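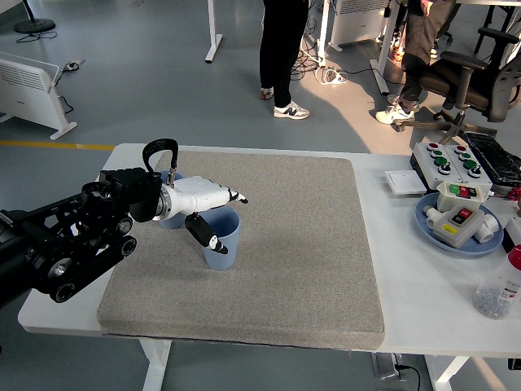 The hand at the cups, with the button box on the right side of the table.

Search the archive Search all lists Enter keywords Go

From: Catarina Amaral
To: work-and-automation list
Subject: Re: What happens to the packing people at Plikamberg?

Dear Mieke, dear all,

I read your message in April and I wanted to answer it the same evening, but I write slowly in English and I prefer to check my sentences. So please excuse the delay. I put your text between my answers, so that other members can follow.

Mieke Verbruggen wrote:
> We have 199 people at the Stiranville site and most of the packing
> group has heard by now that Truvuretti will bring arms for the small
> parts line. The management says that no position will be lost. I do
> not think they lie, but I also do not think they know. What did you
> see at your place, Catarina? You are one year further than we are.

First, we are a smaller place than you, and our work is different. We fill small kits: cups with parts, switch boxes, pipe fittings, small bottles. A kit goes to schools and to training workshops. Before the arm, each of us made the kits from beginning to end. You took the cup, you filled it, you put it in its place, you took the next part. A good person made 400 kits in a week, and I was a good person in this sense. Now the arm is learning the handling of the cups and later the other parts, and we stand or sit near it.

The management told us also that no position will be lost, and until today this is true. Two colleagues left, and they were not replaced. I do not know how you count this. In the meeting it was not counted.

> Will the packers be the ones who teach the machine, or will
> Truvuretti send their own staff for it? We get two different
> answers, depending on who we ask.

At our place it was both. In the first weeks their technicians came, and they were polite young men who worked long hours and ate at their desks. But they did not know the parts. They put the cup in the middle of the mat with much space on all sides, because it is easier for the hand. On our line the cups never stand like this. They stand close together, and if you take one in the wrong way you push the other one. It was a packer who explained this, and after that the exercises were done with two cups near to each other. It seems a small thing, but for me it was the first moment when they asked us and wrote down the answer.

So my advice is: ask that the packers are present from the first day, and ask that this time is paid as working time and is not taken from your normal production. We did not ask. We had the same target of kits and in addition the questions of the technicians, and for two months everybody was in a bad mood.

> They talk about "operator" as the new job title. Is it a real job
> or only a word?

This is the question where I have the most to say.

In the beginning it was only a word. I received a new line on my contract and a course of two mornings. The course was about the buttons, what you may press and what you may not press, and about where to stand. It was not about what to do when the hand takes the cup by the rim and does not let it go, and this is what happens in a normal day. I learned this from trying, and from a colleague who has more patience than me.

After some time it became a real job, but a different one than I expected. I thought that I would watch the machine. In fact I prepare things for it. I choose which parts lie on the table and I put them in different positions. I write down each attempt where the hand fails, and I write why, when I can see why. We had to reach 1000 written attempts before the company accepted the cup task, and 795 of them were good. I remember these numbers well, I wrote the list.

I like this part. I did not think that I would like it. When I was filling kits, my hands knew the work and my head was free, and many people miss this. I have a colleague who says that she used to plan her whole garden during the shift, and now she cannot, she must look at the fingers all the time. In the evening she is more tired than before, and her shoulders do not hurt any more. She does not know herself if it is better. I think a list like ours should have place for such an answer, even if it does not help in a negotiation.

> Is there a raise connected to it? At our site they speak about
> "recognition", and when I ask for the amount they change the subject.

There was nothing in the first half year. Then we got one step up in the wage table, for those who did the course. Those who did not do the course stayed on the old step, and some of them could not do it, as it was given only in the morning and they work in the late shift. This was corrected later, after a complaint, but not backwards. Please look at this before it starts. Ask at what time of the day the course is given. If somebody had told me to ask this one question, two of my colleagues would have more money today.

Some other points, without order:

Ask who may stop the arm. With us it was first only the operator on duty. Now everybody who works in the room may stop it and does not have to explain it in writing. The number of stops did not go up as the management was afraid.

Ask about the room. The table, the cables and the chairs were put where there was a plug, and it was cold in winter and loud. People accept this for a test, but the test becomes the normal situation very quickly.

Ask for the list of tasks which come after the first one. They will say that it is not decided. Then ask for the date when it will be decided. For us the order was cups, then fittings, then switch boxes, and I found it out from a label on a shelf.

About older colleagues I have no good advice. One of ours was very good with the arm and one asked to go to the warehouse, and both are near to sixty. It had not much to do with the age, I think. It had to do with how they were asked.

> If you can share your course plan or the agreement text, I would
> bring it to our meeting.

I can share the course plan, it is four pages and I will translate the headings for you. The agreement I must ask for first, there are names in it. If the answer is yes I will send it to you directly and not to the list.

Can you tell me in return if Plikamberg will measure the work of the packers during the test time? We had a big discussion on this and it is not finished. The arm keeps a record of every movement, and the person who resets the parts is in this record too, as the time between two attempts. The company says they do not use it. I believe the people who say it, but I would like it to be written somewhere, and I would like to know if other members have such a sentence already and how it is formulated.

I am at home until four o'clock most afternoons, if you prefer to telephone.

With kind greetings,
Catarina Amaral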